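4. First placing test with the cubes

Read this section after the arm is fixed to the table and the Clornex control program is open. The test takes around 30 minutes the first time. It uses the cubes and shows you if the arm, the gripper and the wrist camera of your Zorkmont kit are working together.

Caution: Keep your hands and sleeves away from the gripper whenever the status light on the control box is green. To stop the arm at any moment, press the red button. Do not pull the arm back by hand.

4.1 Preparing the board

1. Lay the whiteboard flat on the table, inside the reach of the arm. A board in a metal frame is suitable.

2. Draw one circle near the middle with a black marker. It does not need to be perfect, but two cubes must have enough space to stand in it side by side.

3. Put the cubes on the board, outside the circle. Leave a free space of at least 8 cm between them, so the fingers can open fully.

4. In Clornex, open the Rey task list and choose Place in circle. Set the speed to 30. Higher values are for later, when you know the movements of the arm.

4.2 Running the test

5. Press Start. The arm goes first to its waiting position and then to the nearest cube.

6. Watch both camera windows. The side view is for checking the position of the arm, and the wrist view is for checking the fingers.

7. When the first cube is released, press Next to continue with the other one.

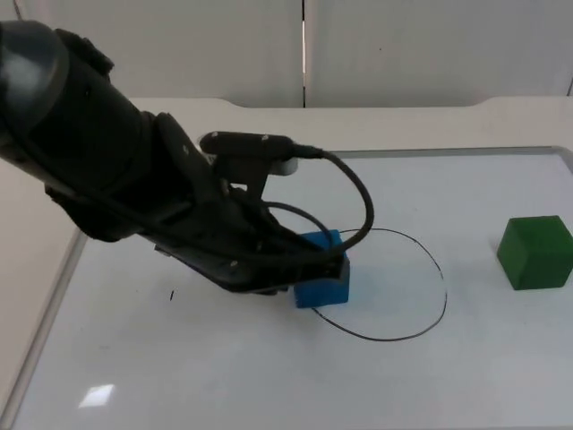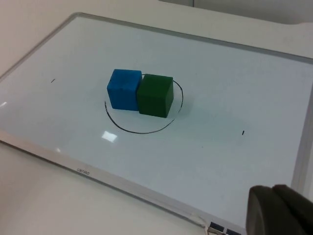
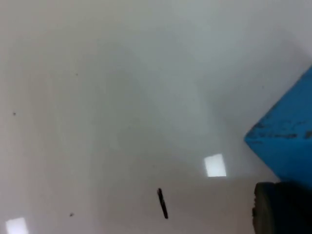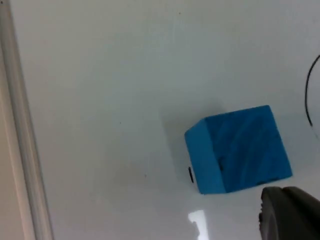

Fig. 4. Side view with the gripper at the blue cube (first picture) and wrist camera views (the other three).

Note: Ceiling lamps make bright patches on a glossy surface. This is normal, and the program ignores most of them. If a cube is not found, turn off the lamp nearest to the board or move the board a little.

4.3 Checking the result

8. A cube which stands partly on the line is accepted by the program. If you want a stricter test, open Settings, then Tolerance, and choose Inside only.

9. If the gripper stops beside the cube and does not close, the wrist camera has to be calibrated again. See section 3.

10. Check that the camera cable can move freely when the wrist turns. It must never be tight, and it must not go between the fingers.

11. Wipe the surface with a dry cloth before the next test. Small pieces lying near a cube can disturb the measuring of its edges.

The finger pads should be examined after 300 grips. New pads are sold in sets of 2 under the name Morness. Do not use spirit or other strong cleaners on them.

If the same error comes back after calibration, save the log file and send it to Carleen Brunton at the service desk, together with the serial number from under the base.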